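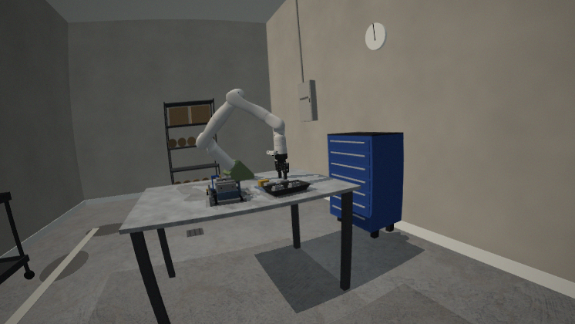 Heino Sakalauskas wrote in on the last draft to say that the cell check should come before the first program run in simulation as well as on the floor, and that people skip it because a simulated arm can't hurt anyone. We agree. A layout mistake that gets through the model tends to get built. The order of the steps below was changed in April to follow his comment.

Section 4. Checking the cell layout before the first run

This section applies to the Fatudeck bench cell, both the model and the real one. Do all of 4.1 in the model first. Then repeat 4.1 and 4.2 on the floor before power is applied to the arm.

You will need:
The layout sheet for your site
The risk assessment, signed
A tape measure (floor only)
The cell log

4.1 Layout

1. Open the cell file and set the arm to its parked pose. On the floor, leave the main switch off and locked.

2. Check that the arm base is in the position given on the layout sheet. If the base has been moved, stop here and send the sheet back for review. Do not correct the program to suit a moved base.

3. Turn on the reach display. Everything the arm or gripper can touch is inside the reach zone, including places the program never sends it.

4. Look for furniture inside the reach zone. Tool cabinets, shelving and carts count. Test a cabinet with its drawers fully open, and allow for the person standing in front of it.

5. Check the electrical box. A person must be able to walk up to it and open it without entering the reach zone.

6. Compare the floor line with the reach zone plus the stopping distance on your risk assessment. The line must be outside both. If the line was painted before the arm was chosen, measure it again.

7. Place the part tray at its marked position. Move the arm at reduced speed to the pick position and check the clearance between the gripper fingers and the rim of the tray at all four corners.

8. Remove anything from the tabletop that is not listed on the layout sheet. Loose blocks, spare fixtures and test pieces are the usual finds. If an item is needed, add it to the sheet and give it a position.

Note: A floor line is a marking. It does not stop a person or the arm, and it may not be entered on the risk assessment as a guard.

Note: Wheeled carts must have a parking position on the layout sheet. Show the cart in the model at that position.

CAUTION: The simulation does not model cables, air hoses or clothing. A path that is clear in the model can still snag on the floor. Run every new path at reduced speed first.

4.2 Stops and access (floor only)

1. Two people are required for this step. One holds the enabling device and the other stays outside the floor line.

2. Press each emergency stop in turn with the arm moving at reduced speed. The arm must stop every time. Reset and restart between presses.

3. Confirm that releasing a stop button does not restart the arm by itself.

4. Put your name and the result in the cell log. A blank entry is treated as a failed check.

CAUTION: Never reach into the tray while the arm is enabled, even if it appears to be waiting. A paused program can resume on a signal from other equipment.

4.3 When to repeat the check

Repeat 4.1 and 4.2 after any change to the gripper, tray, table or base, after any furniture is moved inside the room, and every 12 months in any case. A change to pick speed alone needs 4.2 only.

Plurimstead and Plurnbridge use the same form. Send completed forms to Mohammed-Awal Sulemana by noon on Tuesday if the cell is due to run that week.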